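FM 204 Building Hardware and Fittings
Handout 7: Mail and parcel receiving equipment
Instructor: Lionel Renaud

Read this before the lab. You will need the section on rough openings for the second worksheet.

1. Terms

A collection box takes outgoing mail. A receiving box takes incoming mail for one address. A parcel locker takes items too big for a receiving box and is shared by several addresses. A drop slot is an opening in a door or wall with no box of its own. Drawings mix these up all the time, so check the schedule and not just the floor plan.

2. Front loading and rear loading

Front-loading units are filled and emptied from the same side. The carrier opens a master door, fills the compartments and locks up. Rear-loading units need a mail room behind the wall. They cost less per compartment, but the room takes floor area and needs its own lock and lighting.

The Kidville apartments, our case study for this unit, have 201 dwellings and use front-loading units throughout. The first design had a mail room. It was dropped when the lobby was made smaller in July.

3. Rough openings

The rough opening is the hole left in the wall before the unit goes in. It is larger than the body of the unit and smaller than the trim flange. If it is too tight, the body binds. If it is too large, the flange will not cover the edge and the wall has to be patched.

Measure the width at top and bottom and the height at both sides. Use the smaller number each time. Check both diagonals. On the Kidville job, 4 openings were out of square and had to be reframed.

4. Locks and keys

Each compartment gets its own cam lock. Order 2 keys per lock unless the owner asks for more. Key numbers go in the key log and never on the door.

The carrier's lock on the master door is supplied and fitted by the postal service. Leave the prepared hole empty and covered.

5. Suppliers used in the worksheets

Datberg: recessed units, aluminum only.
Prikesine: surface-mounted units and drop slots.
Zamudio: parcel lockers, steel, indoor use.

The Zamudio sheet lists the base locker at 496 pounds empty. Check the floor load before you place it, and add the weight of the contents.

6. Lobby layout

Keep the space in front of the doors clear to their full swing. Seating goes on another wall. Parcel lockers should be in view of the entrance. Show the furniture on the layout, including loose pieces.
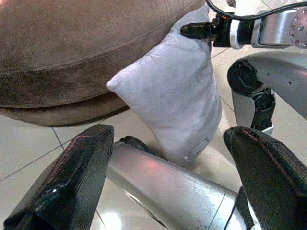
7. Before the lab

Finish worksheet 1 and bring a tape measure and a small square. Worksheet 2 is handed out at the start of the session and collected at the end.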